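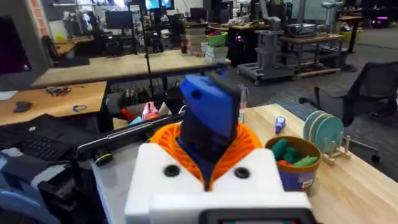

Modupe Yusuf objected that a label tells you only what somebody once wanted to be true of a thing, and that we would do better to ask who had bothered to write it. We had by then spent most of October asking everyone at Randlow what the labels said, so the remark was received with less warmth than it deserved. It has shaped this section all the same.

Figure 3. Label strip on a long black bar, light wooden tabletop.

4.2 Labels and what people do with them

Earlier work on shared workplaces tends to treat labeling as a solved problem. A thing gets a name, the name gets a place, and the thing goes home at night. The manuals issued at both of our sites take this view. The Randlow manual gives it a full chapter, with a flow chart, and the Skikurness manual gives it a single sentence in bold type. We found no sign that the flow chart had the edge.

Labels at the two sites fell into rough families. Some name the object (STAPLER, on a stapler). Some name a place, and are mostly found somewhere else. Some name a person, and a fair share of those people had left. The remaining ones give orders, and it is these that took up most of our interview time. Tape and marker were the usual materials, although Skikurness had bought a label printer, kept in a drawer marked LABEL PRINTER in ballpoint.

The naming labels are the easiest to laugh at and we did so freely in our early notes. Ifeoma Olatunji corrected us. In her account the word STAPLER is there to say that somebody has been through this drawer and made decisions about it, and that the next person should think twice before tipping a handful of batteries on top. Several others told us much the same in fewer words. Drawers with at least one pointless label were, in the judgment of the people using them, better kept than drawers with none. We can't say which came first, the tidiness or the tape.

Personal labels work differently. A name on a mug holds for as long as its owner is in the building, and then for some time after, with a force that fades slowly. At Skikurness a good pair of scissors carried the name of a man who had retired before most of the present staff were hired. People borrowed them, but they lowered their voices a little when they did. Asked whether the name might now come off, one person said it wasn't hers to take off, and another said he had assumed it was the brand.

Orders fared worst. DO NOT REMOVE was read by nearly everyone as a sign that the item was worth removing. Adding PLEASE made no difference that anyone could describe to us. Adding an exclamation mark was felt to be a confession that the first version had failed, which in the cases we could trace was correct. The Randlow kitchen had reached a third layer of tape on the same cupboard door, each longer than the one beneath, and the oldest could still be read along one edge. It said TRAYS.

We also asked who does the writing. Here the two sites agreed closely. Labels come in bursts, usually after a quarrel or a move, and usually from the same few hands. At Randlow, staff could name the author of a label from the capital letters alone, and often did so before telling us what it said. A label in a known and liked hand was obeyed. The same words from the printer were taken to come from management, even where the printer had been used by the liked person to save time. Yusuf's point again – she was kind enough not to make it twice.

Two cautions are in order. Our interviews were short, and people being asked about labels will notice labels; at Skikurness a fresh set had gone up between our first visit and our second, one of them on the door of the room we had been given. It read INTERVIEWS. We have left it out of the analysis. We also have little to say about color coding, which both sites had tried and which each described to us using a different key from the one on the wall.

Section 4.3 turns to the lists, taped inside cupboard doors, of what the cupboards are supposed to contain.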